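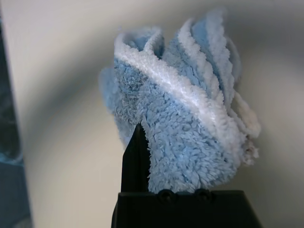

## Section 4: Running the Cloth Demonstration for Visitors

Welcome to the part of the guide that most hosts turn to first! If you're getting ready for an open day at Trineo, or a school group has called to ask whether they can come by, these pages will take you from a quiet bench to a working demonstration. Please read the whole section once before you start, even if you helped out in May, as the order of a few steps has changed.

The cloth demonstration is the one people remember. Visitors expect a robot to pick up a block or a box, and they lean in when it takes hold of something soft and floppy. A fluffy microfiber cloth works very well, and one with a stripe or band of a second color is nicer still, as folks at the back can follow how the fabric bunches and turns.

### 4.1 Before the doors open

1. Turn on the arm at the wall switch, then at the controller, and let it finish its start-up check. Keep your hands off the bench while it does this.
2. Look over both gripper fingers. Wipe them with a dry cloth (not the demonstration one, please) and pick off any lint. Check that the screws on the gripper base are snug.
3. Open the Brirex panel and load program 436. The name "Visitor Cloth" should come up in the top line. If you see anything else, stop and find Ekow Zakaria or whoever is looking after the controller that day.
4. Shake out the cloth and drop it on the bench mat in a loose heap. There's no need to arrange it prettily. A flat, neatly folded cloth gives the fingers very little to take hold of.
5. Run the program all the way through by yourself, at the slow setting, and watch the lift from start to finish.

> **Caution:** The finger tips come to a point. Never straighten or tug the cloth while the gripper is holding it, and don't let a visitor do so, however gently they ask.

### 4.2 With your visitors

1. Bring the group up to the floor line and introduce yourself. A minute of friendly talk here does wonders for the shy ones.
2. Pass the spare cloth around so that everyone can feel the pile. Collect it again before going on.
3. Say "arm moving" in a clear voice, then press **Start**.
4. When the gripper has closed and lifted, press **Hold**. Give people plenty of time to look at how the fabric gathers between the fingers and spreads out above them. This is when the good questions come.
5. Press **Release** and wait for the arm to go back to its rest position before you step over the line.

**Note:** If the cloth slips out, let the program finish, fluff up the heap, and begin again from step 3. Visitors enjoy a second try every bit as much as the first, so don't feel you need to rush.

**Note:** Long fibers can work their way down around the screws on the base. Take the cloth away slowly at the end of each session, with the power off, and check for strands left behind.

### 4.3 Closing up

Switch off the controller first and the wall switch second. Put both cloths in the drawer marked "Visitors," and write the session in the blue log, along with any question you couldn't answer. Modupe Nwosu reads the log and will be glad to write back to a visitor who left an address.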